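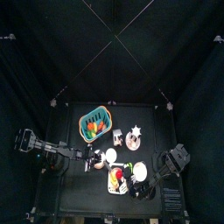 Jadusel Pretend Kitchen – read me first

Welcome, and thank you for stopping by! Jadusel is our little collection of 2000 short table-laying sessions, all done with play food, plates and a basket for the fruit and vegetables.

Sessions are sorted into 6 folders by menu, and the two breakfast ones (Kneath and Rulberg) are the friendliest place to start. Bananas turn up nearly everywhere – we're fond of them – so please check the labels before you filter.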